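Sizing the battery before the inverter

Most of the questions I get through the contact form are about panels. Which brand, which tilt, how many. The panels are the simple part of an off-grid system. I have spent the last two winters at Ermont learning that the order of decisions matters more than the hardware, and that the battery bank should be settled first.

The cabin runs on a 48-volt bank, one charge controller and one inverter. There is no grid connection and the nearest pole is on the other side of the creek. The backup is a small propane generator, which I try not to run before 7 in the morning out of respect for the Rossers next door.

My first mistake was buying the inverter on the strength of its peak rating. It handled the well pump without complaint. What I had not looked at was the idle draw. An inverter that stays on all day with nothing plugged in still uses power, and over a cloudy week in November that was a large share of what the roof produced. I had planned for the loads and left out the thing feeding the loads.

Kitchen loads are short and heavy, and they are worth listing separately from everything else.
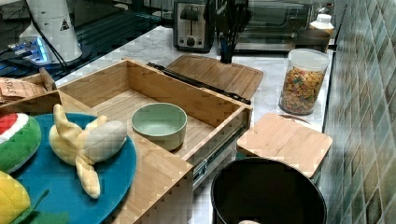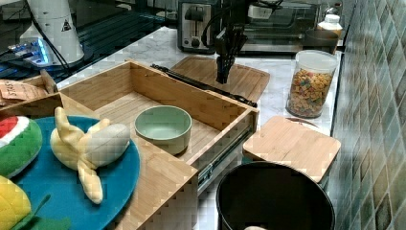
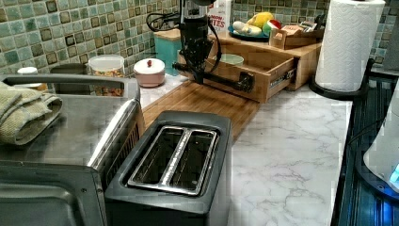
Posted by Lowri Humphreys
Filed under: Off-grid, Batteries, Winter notes

The method I use now goes like this. Write down every load, its wattage from the nameplate, and the hours it runs on a bad day. Use a bad day, in winter, with everyone indoors. Multiply and add. Then add the inverter's idle draw for 24 hours, and the standby draw of the router, the controller and anything else with a small light on it. The total is daily consumption in watt-hours.

Next, decide how many days the bank has to carry the house without sun. I use three. Some people in the valley use two and run the generator more. Either is a fair choice, but it should be made on paper before money is spent.

Then divide by the usable fraction of the bank. For lead-acid I would not go past half. For lithium iron phosphate the makers allow a good deal more, and I plan on 80 percent so there is something in hand as the cells age. The number that comes out is nearly always larger than people expect, and the usual response is to go back and trim the load list. That is the right response. A 1,000-watt heating appliance used for 12 minutes costs 200 watt-hours, which the bank will hardly notice. The same appliance forgotten for an hour is a different matter.

A few things about cold. Lithium iron phosphate cells should not be charged below freezing. Most packs now have a cutoff in the battery management system, but a cutoff only means that on the sunniest, coldest mornings your array is doing nothing. Rhodri Rosser had this with his Hustik pack, which he kept in an unheated lean-to. He moved it into the mud room on a Wednesday and the problem went away. Mine sits in an insulated box on the north wall, indoors, with a vent and a thermometer.

Cable runs are the other item I would do over. I put the bank 17 feet from the inverter to keep the closet free. At 48 volts the drop was tolerable with thick cable, and the thick cable cost more than a cupboard would have. Keep the DC side short. Let the AC side be long.

On monitoring: I use a plain shunt and a display, with the readings copied into a notebook every evening. I tried an app called Rarnutach for one season. It drew good graphs and lost its connection whenever the router restarted, leaving gaps exactly where I wanted data. The notebook has no gaps except when I am away, and then Samuel fills it in. His sevens look like ones. I have learned to check them against the day before.

The shunt has to be reset now and then. It counts current in and current out, and the small errors pile up until the display claims a state of charge that the voltage does not support. I let the bank reach a full absorption charge, wait for the tail current to fall, and set the display back to 100 percent. In summer this takes no effort. In winter it may mean a few hours of generator, and I plan it for a day when the pump has to run anyway.

I have not covered fusing. Every conductor leaving the bank needs a fuse close to the terminal, with an interrupt rating suited to the battery type. Lithium banks can deliver far more fault current than an ordinary automotive fuse is built to break. I am redoing the main fuse holder next month and will write up the part numbers and torque settings then.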